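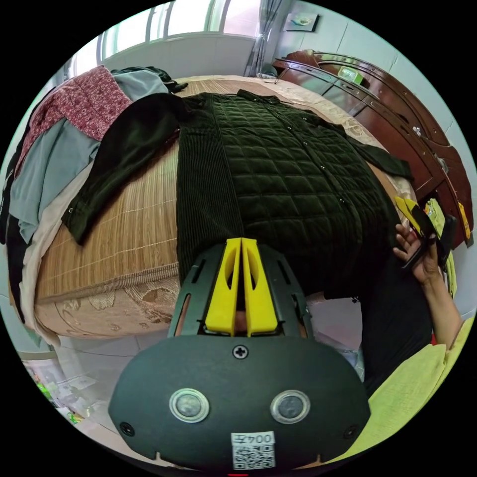
Olive-green quilted jacket laid out flat on the bed, with clothing still to be sorted on the left.

Prarkitz House Residents' Group
Minutes of the May meeting, held in the ground floor lounge, 7.30 pm

1. Apologies and previous minutes
Two apologies were received. The minutes of the last meeting were agreed with one correction: under item 4, the laundry charge should have read "per load" and not "per week".

2. Matters arising
The lock on the bin store has been replaced. Residents who have not yet collected the new key should ask at the office.
The drying room window still does not close fully. It has been reported again under job number 2323. The secretary will ask for a date.
The noticeboard by the stairs has been cleared of old notices. Anything put up from now on should have the month written on it.

3. Winter clothing: sorting and storage
The meeting went through the arrangements for putting away winter clothes and passing on what is no longer wanted. Sorting has begun in the guest bedroom, using the bed as the work surface. The woven sleeping mat is to stay on the bed while this goes on, as garments slide across it easily and it can be shaken out afterwards.

It was agreed that each garment should be taken from the pile and laid out flat before a decision is made on it. Sleeves are to be pulled straight and pockets emptied. One member felt this was slow and that most things could be judged by holding them up. Others pointed out that last year several coats went into storage with buttons missing and one with a bus pass and a set of keys in the lining. The flat method was kept.

Jackets with snap fastenings should be stored with the snaps done up. Corduroy should be hung if there is a hanger free – if not, it should be folded once only, along the length, with nothing heavy on top. There was some discussion about velvety fabrics and whether they mark when folded. No one was certain. Tissue paper will be tried between the layers and looked at in the autumn.

Fleecy things take up the most room in the boxes. A suggestion that they go in vacuum bags was not supported, two members having had bags split on them. They will go in the large boxes on the top shelf. 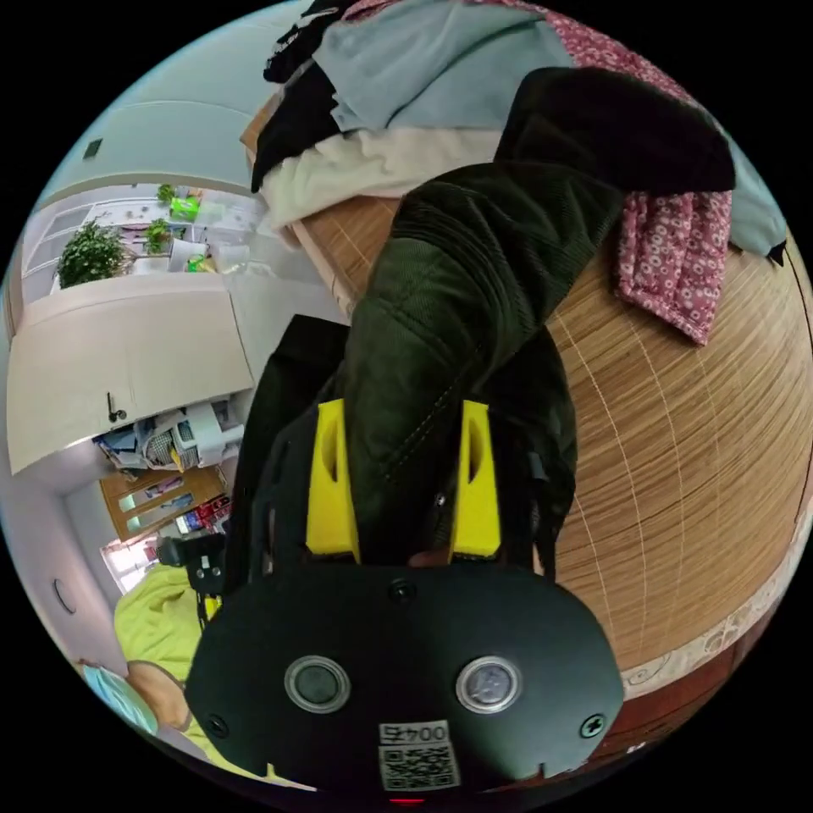 Dark garments should be sorted in daylight where possible. Black, navy and very dark green are hard to tell apart under the bedroom light, and the labels on the boxes were wrong last year for this reason. Anything hanging over the side of the bed should be lifted back on to the pile before sorting stops for the day, so that it does not end up on the floor.

Light shirts and thin printed garments are not winter clothing and should be put to one side for their owners. Where no owner comes forward, they will be kept in the guest bedroom until the end of the month and then added to the items to be passed on.

Agreed: storage boxes to be labelled on the short end, in marker pen, with the type of garment and the room number.
Agreed: no shoes or bags to be accepted this time.

4. Boxes and hangers
Prices were reported for storage boxes. Howlader can supply a pack of 30 flat boxes, delivered. Tusden is cheaper for each box but will not deliver to the upper entrance. The meeting preferred Howlader. The order will be placed by the secretary.
Wooden hangers are not to be bought. Residents with spare hangers of any sort are asked to leave them in the crate outside room 1101.

5. Passing on unwanted clothes
The Prindau clothing exchange will take clean coats, jackets and knitwear in wearable condition. It will not take anything with a broken zip. Small repairs such as a loose cuff button can be done beforehand, and the sewing box is in the lounge cupboard, second shelf. Thread in dark green and brown is running low and will be replaced from the sundries money.
A lift to Prindau is still needed. Anyone with a car and a free morning should speak to the secretary.

6. Guest bedroom
The room is not available for visitors until the sorting is finished. The booking sheet has been marked. A request to use the room for ironing in the evenings was turned down for the same period, but will be looked at again.
The mattress should be turned when the bed is next cleared. This takes two people.

7. Any other business
The kettle in the lounge is to be descaled.
A resident asked whether the hall radiator could be turned down now that the weather is milder. The secretary will ask the office.
A green umbrella was left behind after the last meeting and is on the coat hooks.

The meeting closed at 8.50 pm. The next meeting will be in June, same room and time.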